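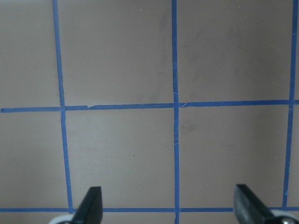 **FOR RELEASE 2026-09-05**

**Plellwood opens its table-setting room to everyone**

PLELLWOOD - The Luna Table Workshop is opening its practice room to the public, with free sessions in setting, clearing and serving at a shared table. We have wanted to do this for a long time, and we could not be happier to finally unlock the door!

The workshop began as a short course for people starting out in café work. Over the past year 87 learners have come through it, and many asked if they could bring a parent, a roommate or a teenager along. Now they can. Each session lasts 35 minutes and is built around one small job done well, such as laying a place for breakfast or moving a cup and plate to the other end of the table.

The method is simple and cheap, and we love it for that. Blue tape marks the work surface into squares, and every item gets a square of its own before anyone starts. Learners can talk about where things go without pointing or guessing, and they can see right away when a setting has drifted.

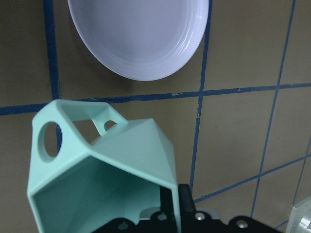
Choosing the tableware took longer than we expected. We wanted pieces that feel different in the hand and are easy to tell apart at a glance, even for someone brand new to the work. The white oval plate, with its shallow center and fine ridges along the rim, teaches people to think about which way a plate should face. The mint-green piece is 3D-printed and has flat, angled sides, so it asks for another kind of grip entirely.

Ó Riain, the kitchen supply shop on the same street, has given the workshop 200 dollars toward spare dishes and a very large supply of tape. The tape does wear. Corners lift, edges fray, and strips get replaced when the squares become hard to read.

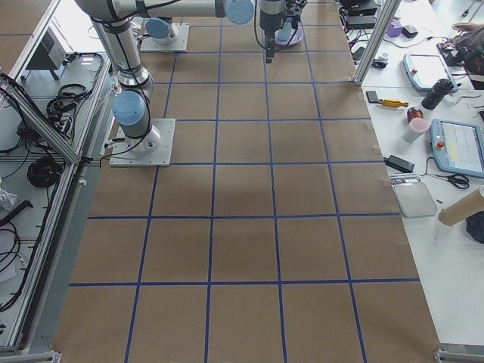 Sessions are kept small so that everyone gets a proper turn, and first-timers are as welcome as people who have waited tables for years. Printed layouts for 2 beginner settings will be free to take home.

A longer program, run with the Vutanis evening school, starts in January. It will cover full place settings, stacking and carrying, and clearing a table while guests are still seated - the part our café learners ask about most.

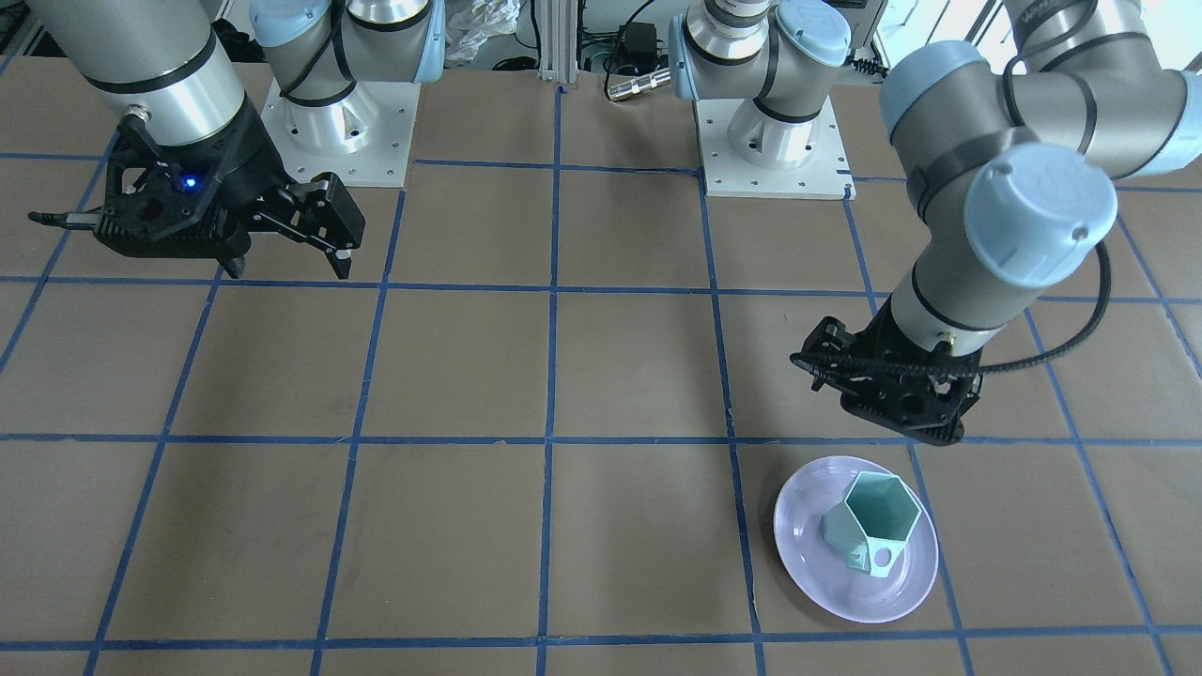 Home cooks will find plenty to enjoy as well. One favorite exercise uses only a plate and a cup, and it is harder than it sounds. A faceted mint-green cup stands on a round lavender plate, a little above the middle, with its opening facing up, and the learner has to shift the pair across one blue line with the cup still upright. People laugh, try again and get surprisingly competitive.

Places are free, but booking is needed. Sign up at the front desk of the Luna Table Workshop, Plellwood, where staff can also answer questions about group visits and step-free access.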